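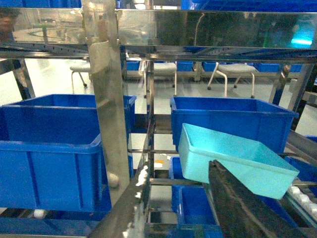 1 min read

3.2 Stale entries after a form is sent again

Figure 1. Storage bins on a steel shelving rack.

We tested how the browser cache handles a page reached by a POST request when the user presses Back. The test site, Plencombe, ran on one server with caching headers set by Koval and Horobets. Of 1,129 page loads, 600 used the no-store header and the rest used a short max-age value. Under no-store, the browser asked to send the form again. With max-age set, it showed the saved copy until the entry expired. Clearing the cache by hand removed the saved copy but did not stop the prompt. Redirecting to a GET page after each POST did, in all 4 browser versions. Extensions were turned off throughout. Results for private windows are given in Section 5.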